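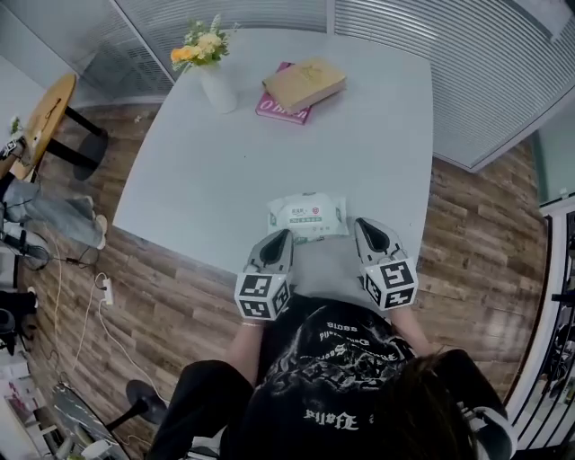
パールのお手入れと保管のコツ

真珠は宝石のなかでもやわらかく、酸と熱と汗に弱い素材です。モース硬度は2.5から4.5ほどで、引き出しの中でほかの指輪やチェーンとこすれるだけでも表面に細かい傷がつきます。水晶やサファイアと同じ感覚で扱うと、数年で照りが鈍ってきます。家庭でできる手入れと、しまい方をまとめました。

着けたあとに拭く

外したらその日のうちに、やわらかい布で一粒ずつ拭きます。ネックレスは片手で端を持ち、布で珠をはさんで糸に沿ってゆっくり滑らせます。強く引っぱると糸が伸びるので、力は入れません。留め具のまわりは皮脂がたまりやすいところです。

布はセーム革か、眼鏡拭きのような目の細かいものが向いています。ティッシュペーパーは紙の繊維で表面が曇ることがあるため使いません。夏場など汗を多くかいた日は、水で湿らせて固くしぼった布で先に拭き、そのあと乾いた布で仕上げます。

アルコールや洗浄成分の入った製品、銀製品用の液体クリーナー、重曹、歯みがき粉は避けてください。超音波洗浄機も真珠には使えません。

着ける順番

化粧、香水、ヘアスプレーを全部済ませてから、最後に真珠を着けます。帰宅したら最初に外します。台所に立つときも外しておきます。酢とレモン汁は特に注意が必要で、かかったらすぐに水で湿らせた布で拭き取り、乾拭きします。温泉とプールには着けて入らないでください。

しまい方

ほかの宝石とは分けて、内側が布張りの箱に平らに寝かせます。ネックレスを吊るしておくと、珠の重みで糸が伸びます。

密閉できるポリ袋は、短い旅行の間なら構いませんが、長期の保管には向きません。乾燥しすぎるのもよくないので、シリカゲルを箱に詰め込むのはやめましょう。防虫剤の入ったたんすや、直射日光の当たる棚も不向きです。

使わない年でも、7月の湿気の多い時期に一度は箱を開け、日陰で30分ほど風に当てて、軽く拭いて戻します。私は当番表代わりに、箱の底に前回拭いた日を書いた紙を入れています。今入っている紙には12月25日とあります。

糸替えの目安

よく着けるネックレスなら2年に一度、たまに着ける程度でも数年に一度は糸を点検します。端の珠をつまんで軽く動かし、珠と珠の間に糸が見えるようなら替えどきです。糸が黒ずんでいる、毛羽立っているというときも同じです。

絹糸はしなやかですが水分で伸びやすく、ワイヤーは伸びにくいかわりに、折れ癖がつくと急に切れることがあります。店に出すときに、どちらで通してあるか聞いておくと次回の目安になります。

自分で通し直す場合は、トレーにタオルを敷き、珠を元の順番のまま並べてから古い糸を切ります。グラデーションのネックレスは隣どうしの大きさの差がわずかで、混ざると並べ直すのに苦労します。留め具側から20粒ずつ区切って並べておくと、途中で手を止めても続きがわかります。

指輪とイヤリングの場合

指輪やイヤリングの真珠は、芯に接着剤で留めてあるものが大半です。お湯につけると接着がゆるみます。珠を指で軽く押して回るようなら、外れる前に修理に出します。外れてしまったときに瞬間接着剤を使うと、はみ出した分が白く曇り、あとの修理も難しくなります。珠と台を小さな袋に入れて、そのまま店に持っていってください。

石座がプラチナや銀の場合は、金属の部分だけを専用の布で磨きます。研磨剤を含んだ布なので、真珠には触れないように、珠をセロハンではなく薄い布でくるんでから作業します。

照りが戻らないとき

拭いても曇りが取れない場合は、表面の層そのものが傷んでいる可能性があります。家でこすり続けず、真珠を扱う店で見てもらいましょう。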